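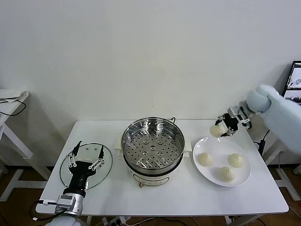

Fig. 4.1 Steamer pot with perforated tray, lid to the left, buns on a plate.

Chapter 4
Moist Heat: Steam, Dough and the Home Kitchen

Fri 5 January
By Seren Parri

Before you start. You should have read Chapter 3 (dry heat) and done the oven log. If you haven't done the log, do it this week, the numbers come back in section 4.5.

What this chapter covers: why steam cooks faster than hot air at the same temperature. What happens to starch and protein in a dough when it gets wet heat and no crust. Altitude. Then a short section on planning a steamed meal for a group, which is where most of the marks go in the practical.

4.1 A cold morning in Gonasitz

We start with a bakery. Pretuten is a small shop in Gonasitz, elevation 2,628 feet, and for years it sold only oven bread. Rye, rolls, a braided loaf in December. Then the big oven failed and the owner, Alžběta Bednárik, had orders for a school lunch and no way to bake. She had a stack of steamers in the back from her mother's dumpling days. So – steamed bread. Same flour, same yeast, a bit more sugar.

The first batch was gummy on the bottom and wrinkled on top. The second was better. By the end of the week she had a product people asked for by name and a notebook full of times, and we will borrow that notebook all through this chapter.

Look at what changed and what didnt. The dough stayed nearly the same. The heat source was different, the moisture was different, and the surface of the bread never got hot enough to brown. Browning needs a dry surface well above the boiling point of water. Steam at normal pressure can't give you that. Hence pale bread, soft skin. 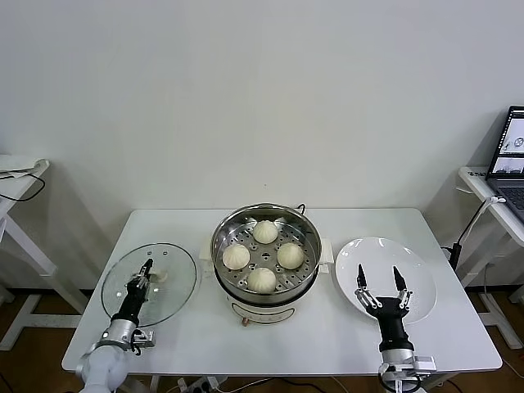
Fig. 4.2 Four buns on the perforated base of the steamer basket.

4.2 Why steam carries so much heat

Put your hand in a 400 degree oven for a second (don't touch the rack). Warm, but you pull it out fine. Steam from a kettle, much cooler on the thermometer, will burn you right away. Reason: when steam touches something cooler it turns back to liquid and gives up the heat it took to boil it. This is latent heat. Hot air has no such store to hand over, it only cools down a little.

Key terms: latent heat, condensation, boiling point, gelatinization, proofing. Definitions in the margin list, learn them before the lab.

Two things follow for the cook. First, food in steam heats quickly at the surface, then the center has to catch up by conduction through the dough, and that part is slow. A fat bun is not done when a thin one is. Second, condensed water has to go somewhere. If it drips from the lid onto the dough you get wet spots, yellowish and tough. Bednárik wrapped her lids in a dish towel, ends tied up on top, well clear of the burner.

Spacing matters too. Dough grows in the steam and buns that touch will stick and tear when you lift them. Leave a gap on every side, more than looks neccessary.

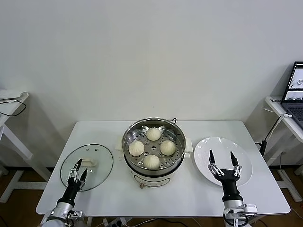
Now altitude. Water boils at a lower temperature as you go up, so the steam coming off it is cooler as well. In Gonasitz the difference is small but it shows in the notebook: the shop's standard bun took 9 minutes in her cousin's kitchen in Lukevora, down on the coast, and longer up the hill. Same dough ball, same pot. We'll plot this in 4.3.

Starch first, though. Raw flour holds its starch in tight grains. Heat plus water makes them swell and soften – gelatinization. Protein sets over the same stretch of minutes, and between them they hold the bubbles open after the gas cools. Take the lid off too early and the walls are still weak. The bun sinks. Wrinkles.

Try this. Make one batch of plain dough, divide evenly, let half proof for an hour and steam the other half right after shaping. Cut one of each down the middle. Sketch the crumb in your log and note the height. Bring the sketch to class.

Contact: Meléndez Classroom Texts, reader desk | Copyright Meléndez | Back to top

Related
Chapter 3: Dry Heat and the Oven Log
Section 4.3: Plotting Time Against Altitude
Section 4.5: Planning a Steamed Lunch for 56
Chapter 5: Frying, Fats and Smoke Points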